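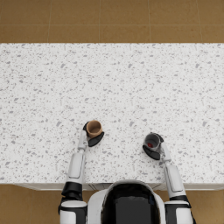
Jannik Steinbach

Terrazzo

Terrazzo is a hard surfacing material made of stone chips held in a binder of cement or resin. It is used for floors, stairs, wall panels and countertops. Once the binder has set, the surface is ground flat and polished so that the cut faces of the chips show.

History

The material took its modern form in and near Venice, where workers reused marble scraps from larger building jobs. Early floors were set in clay or lime and rubbed smooth by hand with stones fixed to long handles. Electric grinding machines, introduced in the 20th century, made the work much faster and brought the price down.

Composition

Marble is the most common chip. Quartz, granite, glass and shell are also used. Cement binders are suited to outdoor work, while epoxy resin allows a thinner layer and a wider range of colors. Metal strips divide large floors into sections and limit cracking.

The look depends largely on chip size. Standard mixes use small chips; Venetian mixes include larger ones - with small chips filling the gaps between them. Palladiana is set with broken slabs placed by hand.

Use in Orola

In the town of Orola, terrazzo was the usual flooring for public buildings. The Karamanlidis works employed 18 grinders and supplied the Leltano market hall, whose floor covers 2,403 square meters and was laid in some 200 sections. Repairs to the hall began in September and used chips from the original quarry.

Care

Terrazzo is cleaned with water and a neutral cleaner. Acids such as vinegar and lemon juice etch marble chips and cement. Cement terrazzo is porous and is normally sealed.

See also: Engineered stone, Mosaic, Scagliola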